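만화 읽기 모임 '스티톤' 가을 참가자 모집

안녕하세요, 스포츠 만화를 함께 읽고 이야기하는 모임 스티톤(Stiton)입니다. 날이 선선해지니 이불 속에서 만화책 쌓아 놓고 읽던 시절이 자꾸 생각나네요. 그래서 올해도 10월 한 달 동안 함께 읽을 분들을 모십니다. 이번 주제는 탁구와 배구 만화예요. 지난봄에 권투 만화를 읽을 때 "다음엔 공이 나오는 걸로 하자"는 말씀이 워낙 많았거든요!

모임은 매주 토요일 오후 세 시, 메드포트 건물 2층 이데사이드 책방 안쪽 방에서 엽니다. 차와 간단한 과자는 저희가 준비하고요, 혹시 집에 맛있는 귤이 있으시면 들고 오셔도 대환영입니다.

어떤 분을 찾나요
만화를 좋아하는 분이면 누구든 괜찮습니다. 탁구채를 한 번도 잡아 본 적 없는 분도, 학창 시절 배구부였던 분도 다 좋아요. 다만 매주 두 권 정도는 미리 읽고 오셔야 이야기가 술술 풀립니다. 결말을 먼저 말해 버리는 버릇이 있으신 분은... 조금만 참아 주세요. 만 19세 이상이면 신청하실 수 있고, 정원은 최대 12명입니다.

무엇을 하나요
첫 주에는 서로 인사를 나누고 '내 인생의 스포츠 만화' 한 권씩을 소개합니다. 둘째 주와 셋째 주에는 정해진 작품을 읽고 경기 장면의 칸 나누기, 효과음 번역, 조연들의 사연 같은 것을 느긋하게 이야기해요. 특히 셋째 주에는 만화 번역을 오래 해 오신 카야 유슈카(Kaja Juška) 님이 오셔서 의성어 옮기기의 괴로움과 즐거움을 들려주십니다. 마지막 주에는 각자 좋아하는 장면을 한 쪽짜리 만화로 따라 그려 보는데, 그림 솜씨는 정말 상관없으니 걱정 마세요. 이 시간은 이오누츠 프르부(Ionuț Pîrvu) 님이 도와주시고, 펜과 원고지도 넉넉히 챙겨 둡니다.
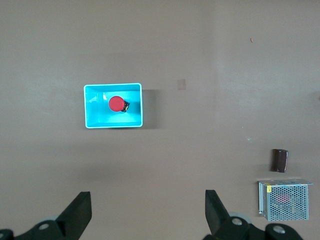

참가비와 신청 방법
참가비는 네 번 모임을 통틀어 2만 4천 원이고, 첫날 책방 계산대에서 내시면 됩니다. 읽을 책은 책방에서 빌려 드리니 따로 사지 않으셔도 돼요. 신청은 책방에 직접 들르시거나 스티톤 홈페이지의 신청서로 해 주세요. 이름과 연락처, 그리고 요즘 재미있게 읽은 만화 한 편을 적어 주시면 됩니다. 길게 쓰셔도 저희는 끝까지 다 읽습니다. 신청하신 순서대로 자리를 드리며, 자리가 차면 대기 명단에 올려 드릴게요.

궁금한 점은 책방이 문을 여는 동안 언제든 물어봐 주세요. 토요일에 뵙겠습니다!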